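Regiochem of HBr + 1,3-diene, which one is major?
Forum: Organic help

Bañez94
My prof says 1,2 at low temp, 1,4 when it's warm. My tute answers say 1,4 for both. I've been at this since December and I'm losing it! 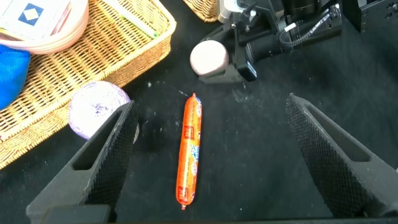 Reply 2
Petska
Your tute answers are wrong for the cold one, mate. At low temp the bromide grabs the nearer carbon and can't get back off again -- so 1,2 wins. 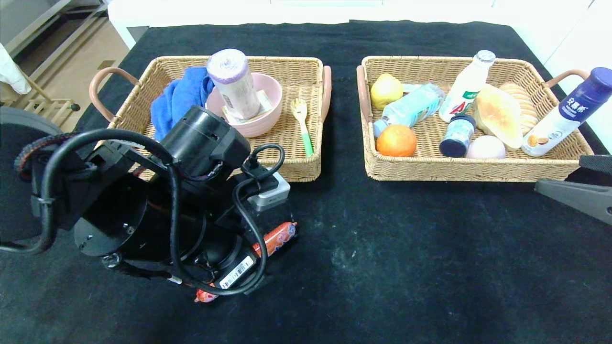 Grestden reckons that's too simple. Depends on the diene, and if it's a ring the 1,2 and 1,4 products can be the same compound. Draw it before you argue with the tutor.

Reply 4
Roltard
Fair point on rings, but I don't agree it's too simple for plain butadiene. I'd colour the allyl cation carbons in two pens and push the arrows
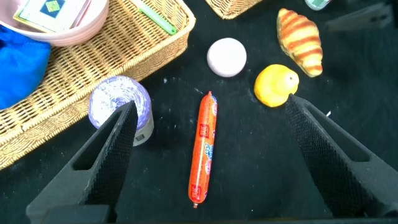 until you've got both bromides on paper. Then ask which alkene is more substituted -- that's your warm one.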